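Tornport Writers' Centre
Household Advice for Members
Keeping Drafts, Notebooks and Proofs at Home
Page last revised 6/22/18

The Centre receives regular enquiries from members who write at home and who wish to know how their papers should be kept. Most of those members do not have a study. They work at a kitchen table, on a landing or in the corner of a bedroom, and their manuscripts share a cupboard with the ironing. The advice below has been prepared with such homes in mind. It replaces the leaflet formerly issued at the Flivville branch, which should no longer be relied upon for its remarks on adhesives.

Choosing where to write

Members are advised to choose a table that can be left undisturbed between sessions, even if it is a small one. Where the table is also needed for meals, a lidded box or a deep tray should be kept close by so that the whole of the current work may be lifted away at once and put back in the same order. A tea tray with a raised rim is adequate. Loose sheets carried in the arms from room to room are the commonest cause of missing pages reported to the Centre.

The table should stand away from radiators and out of direct afternoon sun. If the only available place is beneath a window, a plain blind will protect both the paper and the writer's eyes. A lamp should be placed on the side opposite the writing hand, so that the shadow of the hand does not fall across the line being written. Members who type may place the lamp on either side, provided that it does not shine on the screen.

Chairs borrowed from the dining set are usually too low for long periods of typing. A firm cushion is an acceptable remedy. Where a cushion lifts the feet from the floor, an old telephone directory wrapped in brown paper makes a serviceable footrest.

Drinks at the table

Hot drinks should be kept on a separate surface, lower than the table if possible. A stool or an upturned crate is suitable. Should tea or coffee be spilled on a handwritten page, the page should be blotted at once with plain white kitchen paper, pressed and not rubbed. Coloured or printed napkins must not be used, as the dye may transfer. Pages that have stuck together should be left until they can be parted with a blunt table knife held flat. Prising them apart with the fingers while they are wet will tear the surface and take the writing with it.

Ink from most fountain pens will run when wetted. Where the words matter more than the page, the member should copy out or photograph the damaged passage before attempting any treatment at all.

Notebooks

Notebooks should be labelled on the spine and inside the front cover. The label on the spine may simply carry the working title of the book or series. The inside label should give the month in which the notebook was begun and the month in which it was finished, and a line or two on what it contains. Members writing a sequence of linked novels often find, some way into the second volume, that a minor character's eye colour or the name of a village inn was settled in a notebook which cannot now be found. A short entry inside the cover takes very little time and will save a good deal of searching.

Flandeletti notebooks, which are stocked at the Centre's front desk, have a sewn binding and will lie flat without cracking. Glued notebooks may be used but should not be forced open. A new glued notebook can be eased by opening a few leaves at the front, then a few at the back, and continuing in this way towards the middle, pressing gently along the fold each time.

Elastic bands perish and leave a brown stain. Flat cotton tape, sold by the yard for dressmaking, is preferable for keeping a swollen notebook closed. It should be tied in a bow at the long edge, where the knot will not mark the cover of the notebook beside it.

Notebooks are best stood upright on a shelf, close enough to support one another but loose enough for a finger to be slipped between them. They should not be pulled out by the top of the spine.

Loose drafts

Each draft should be kept in its own folder. The Centre recommends that members keep no more than 4 drafts of any one work in paper form: the first, the two most recent, and whichever draft was last read by another person. Intermediate drafts may be recycled once their corrections have been carried forward. Members who find this difficult may place the intermediate drafts in a closed box marked with a date in the following July, and make the decision then.

Metal paper clips will rust in an unheated room. Plastic-coated clips are better, and a folded strip of paper placed between clip and page will prevent a dent. Staples should be avoided on anything that may later be scanned or copied. Where a staple must be removed, the legs should be lifted from behind with a blunt knife and the staple drawn out from the front.

Pages should be numbered by hand if they have not been numbered by machine. The number belongs at the top right-hand corner, in pencil, and should be added before the pages leave the table — a dropped chapter without numbers can occupy an entire evening.

Cards, pinboards and walls

Many members plan their plots on cards. Cards fixed to a painted wall with putty adhesive will leave a greasy mark if they remain for more than a season. A cork board or a length of string with wooden pegs does no harm and allows the order of scenes to be changed quickly. If a mark has already been left, a fresh piece of the same putty, rolled and dabbed over the place, will usually lift most of it. The remainder may be treated with a little washing-up liquid on a damp cloth, after a trial on some part of the wall that is hidden by furniture.

Members who wish to display a cover proof, a first page or a picture connected with their work should place it in a frame with a mount, so that the print does not rest directly against the glass.
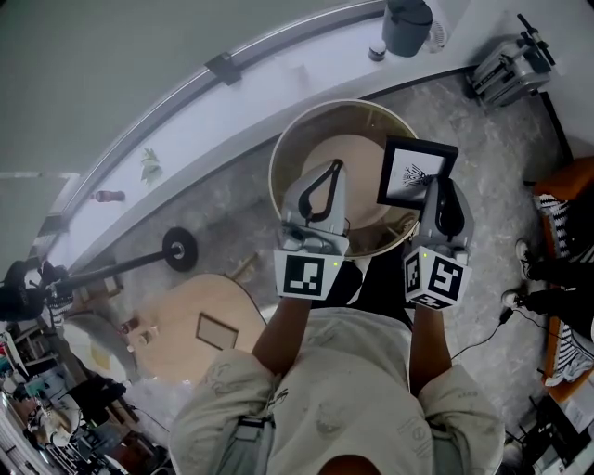 A small print in a black frame, held above the wheel.

Frames should be hung on an inside wall. Outside walls are colder, and moisture can collect behind the backing board. A slice of cork glued to each lower corner at the back will hold the frame slightly away from the wall and allow air to pass. Glass should be cleaned by spraying the cloth and not the frame, so that no liquid runs down behind the edge.

Damp, insects and mice

Lofts, garages and cellars are unsuitable for manuscripts. If no other storage can be found, papers should be placed in a lidded plastic box raised on 2 battens, with a cloth bag of dry rice or a sachet of silica gel inside. The bag should be changed whenever the box is opened for the spring cleaning. Newspaper should not be used as packing, for it yellows quickly and the colour spreads to whatever it touches.

Silverfish are drawn to starch and old glue. Shelves should be emptied and wiped with a barely damp cloth, then left to dry fully before the books are returned. Dried lavender is pleasant in a cupboard but should not be regarded as protection. Where mice are suspected, cardboard boxes should be replaced without delay by tins with close-fitting lids. Large biscuit tins hold folded typescripts very well.

A page that smells of mildew should be kept apart from other papers and aired in a dry room, away from food. Any powdery growth should be brushed off out of doors with a soft, dry brush, and the brush then discarded.

Copies kept elsewhere

A single copy of a finished work, whether on paper or on a computer, is not sufficient. Members should keep 2 further copies, at least one of them outside the home. A relation's house is suitable. Members may also deposit a sealed copy in the Kettle Room at Tornport, where a shelf is provided for the purpose. Packets should be no thicker than 5 centimetres and should bear the member's name and the working title on the outside. Handwritten originals are not accepted.

Memory sticks should be kept in an envelope on which their contents are written. They should not be stored loose in a kitchen drawer among batteries and keys.

Further enquiries

Questions on the care of papers may be left in writing at the front desk in Tornport or at the Flivville branch. The Centre is unable to repair bindings or to advise on the value of old manuscripts. Flandeletti refills and cotton tape may be bought at either desk during opening hours.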